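Jun 10, 2023

# Dry goods and shelf check - Himley pantry room

This is my second go at this checklist (the first was in March and I lost half of it under a tin of peas), so I've kept the same order as last time and added comments wherever I had something to say. Tick means fine, blank means it still wants doing. The pasta takes up most of it this time, so if you only came for the flour bins, skip to the end!

## 1. Packets, one at a time

- [x] **Seams and ends.** I run a thumb along the back seam and then pinch both ends. Do it gently, the long packets split if you bend them. No splits found today.
- [x] **Label readable.** You want to be able to tell what it is without opening it. The red spaghetti is no trouble, it has the name in Chinese (直条形意大利面) and then "Spaghetti" underneath in curly writing.
- [x] **Contents visible and whole.** Hold it upright and look through the clear part. Long straight strands are what we want. If there's a heap of short bits at the bottom it goes in the "use first" tub.
- [x] **No webbing, dust or little holes.** I had a proper look with the torch. Pantry moths got into the semolina at Pallano last year and I have never forgotten it.
- [ ] **Best before date written on the stock sheet.** Half done. My pen gave up and I'll finish it tomorrow.

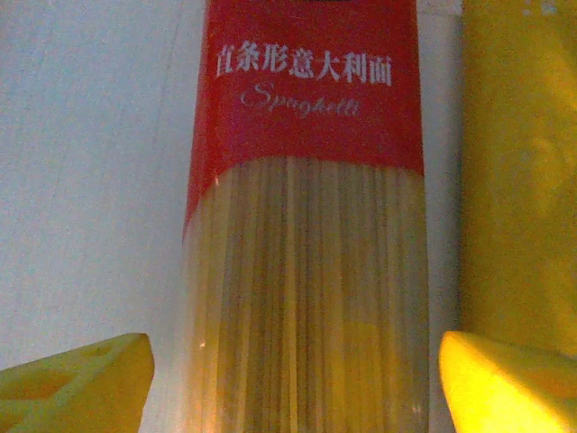
*Item 1, red spaghetti: label and clear window, strands running straight.*

One grumble while I'm on this bit - please don't stick the price dots over the clear part of a packet. I peeled off a fair few this morning and they take the top layer of plastic with them if you hurry. Put them on the back, low down, where they don't get in the way of anything you'd need to read.

## 2. The little white shelf

It's only a small two-tier thing, but it gets used every day and I'd like it to last.

- [x] **Stands level.** Press down on each corner of the top in turn. Mine didn't rock.
- [x] **Screws.** Look at the holes near the corners of the top board and check nothing has worked up proud of the surface. A quarter turn too far and you'll strip them, so go easy.
- [x] **Legs straight.** They're metal and they do bend if someone leans on the top (I've done it).
- [x] **Weight.** The Sestberg sheet on the wall says 18 kg for a shelf of this size. We're nowhere near, pasta weighs next to nothing, but please keep the big tins off it all the same.
- [ ] **Packets not left leaning.** Not ticking this one! A tall packet stood on its end against the shelf will slide sooner or later, and I find them tipped over more often than I'd like. Lay them flat, or push them in upright between two others so they hold each other up.

## 3. Table top and sorting

- [x] **Wiped before anything goes down on it.** Warm water and a drop of washing-up liquid. The speckled top hides crumbs really well, so wipe it even when it looks clean.
- [x] **Same way round.** Side by side, ends facing front and back, so you can compare the packets quickly.
- [ ] **Colours kept together.** Yellow with yellow, blue with blue, red with red. I know it's all spaghetti, but the Aliyu order form goes by colour and it saves me a lot of muttering.
- [ ] **Nothing lying crossways.** There was a red one off at an angle to the right of the row. Easily put straight.
- [ ] **Bits and bobs off the table.** The fluffy white cloud toy is very sweet and I'm fond of it, but it sheds, and I don't want fluff near food. It can live on the windowsill. 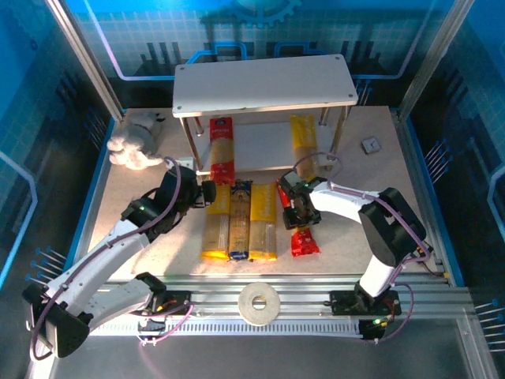
## 4. Flour bins and the rest

- [x] **Lids snap shut.** All good, though the rye one needs a thump.
- [x] **Scoops washed and dried.** Yes. Dried properly too, I checked inside the handles.
- [ ] **Stock code on each bin.** Bin 251 has lost its sticker again. I'll write it straight on with a marker and be done with it.
- [x] **Sacks off the floor.** The 25 kg sack is up on the pallet, well clear of the wall.

**To do before the next check:** finish the dates, straighten the red packet, new marker pen, move the cloud.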